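Bread Week at Our House: The Gallery

Posted in August by the Zirnthorpe Kitchen Table blog

Okay, the bread post! I've been promising this one since the start of summer, and a few of you have been very patient (and a few of you have been not patient at all, hi, I see your emails).
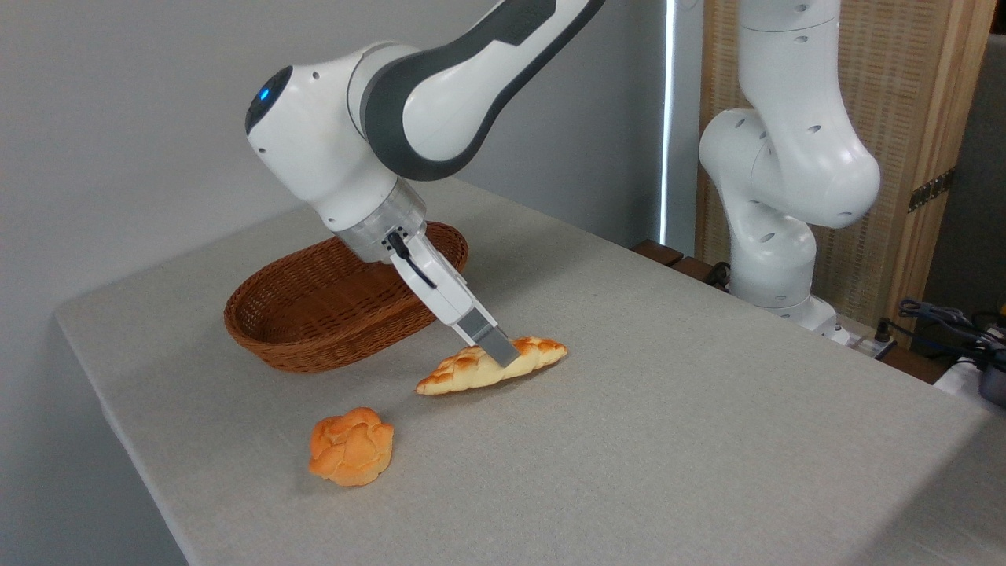
The braid and the knobby petal roll on the gray cloth, with the oval basket waiting behind them.

I love a table at this stage, when the bread is out and the basket is still empty and you can move things around as much as you please. The braid is my favorite shape by a mile. Look at how much darker the top is than the bottom edge! I used to worry about that pale strip and leave everything in too long, and then I'd end up with a crust you could knock on. Now I leave it alone.

The petal roll is the one people reach for first. It pulls apart into puffy little sections, and kids especially go nuts for that. If you're making a whole batch, form the pieces smaller than you think you need to, tuck them up close together and let them rise until they're all leaning on each other. Mine have come out looking like flowers, like paws, and one time like a very sad cauliflower.

A few notes on the shaping, for everyone who asked after the last gallery. For a curved braid I roll the ropes fat in the middle and skinny at the ends, braid them loosely, pinch the tips hard and then bend the whole thing once it's already on the baking sheet. Do not try to carry a bent braid across the kitchen. I did that and it grew about 4 inches on the way over. Loose braiding feels wrong while you're doing it, but a tight one splits along the side, and then you're serving it with the good side facing out and hoping.

On color: one egg yolk, a splash of milk, a tiny pinch of salt, brushed on twice. Once right after shaping and again just before it goes in the oven. I know plenty of people use the whole egg and that's fine too, it comes out a little lighter. My brush is from Brandes and it sheds a bit, so I go over everything with my fingertip afterward looking for bristles. I really should buy a new brush.

About the basket, because I know the basket people are out there. It's woven, reddish brown, nice and low with a lip that flares out, and I got it at the Rivov flea market from a table where everything was priced by how much the seller liked you. (I paid 4 dollars, so I guess we got along.) Low is what you want for a braid. In a deep basket all that pretty plaiting disappears and you're just looking at the two pointy ends sticking up. I line mine with a napkin if there's butter on the table and skip it if there isn't.

And the cloth! Light gray with some texture to it. White looks great in magazines, but golden bread just glows on gray, and crumbs don't show until you shake it out. I've tried a blue one and a red check one and I keep coming back to this. It needs ironing less than the others do, too, so that may be the whole story.

For setting out a table like this I start with the biggest piece, put the basket behind it, and then drop one round thing off to the side with plenty of open cloth around it. Then I walk away, get a coffee, come back and usually move the round thing. That's my whole method. I'd love to hear yours.

Next up is the seeded stuff from the Zosach side of the family, as soon as I can get that dough to behave. It's been slumping on me in this heat!

Recent galleries
Picnic Table, Three Ways
Jam Jars and What I Put in Them (Besides Jam)
The Rivov Flea Market Haul
A Very Small Pantry Gets Shelves
Soup Bowls, Mostly Chipped

Comments (4)

crustfirst
The pinch of salt in the egg wash is news to me. Does it do something or is it just for taste? Trying it this weekend either way.

mapleandrye
I'm one of the basket people. Mine is round and I've been cramming braids in there for years, so thank you, I feel judged but I'm going shopping.

hazel_bakes_late
My petal rolls always split apart in the oven. Maybe I'm not packing them close enough? They taste good so no one complains, but I want the flower!

tinoven
Team gray cloth. Please post the seeded one even if it slumps.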